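May 9, 2004

Up too early, kettle on, no milk. Black tea then. Toast a bit burnt, ate it standing up. Rain on and off, colour of the sky like dishwater. Meant to ring the Nelleck people re the invoice, forgot, will do it tomorow. Need to post Genalyn's parcel as well. $22 for the postage, robbery.

Glasses. New rule for me, they go in the dark green case or they don't leave my face. Not on the bench, not on the arm of the couch, not in the dressing gown pocket. Last pair from Gisler got sat on (me) and it cost $60 just for the one arm. Clear frames are lovely but you cannot find them on anything pale, spent 20 minutes this morning patting down the bathroom like an idiot. White table, white tiles, clear glasses. Hopeless. So the case stays open on the table and gets shut with them inside, every time. 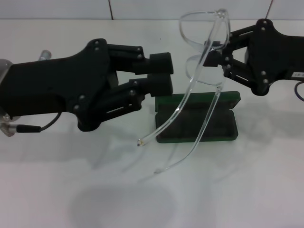
Ilse reckons I've got it wrong and the case should live by the bed, because that's where they come off, and a case in another room is only a box. Also says never wipe them on a jumper, warm water and a drop of dish soap, dry with an old hanky. She's had the same pair since Zivotcombe so I suppose she'd know. Might get a second case. Grunarico had them by the till, didn't look at the price.

Washing still on the line, soaked again. Selina at four, bring her the casserole dish back. Find the lid first. Tried the cupboard over the fridge, not there. Laundry? Must buy milk, stamps, lightbulbs (the screw in sort, not the otehr ones)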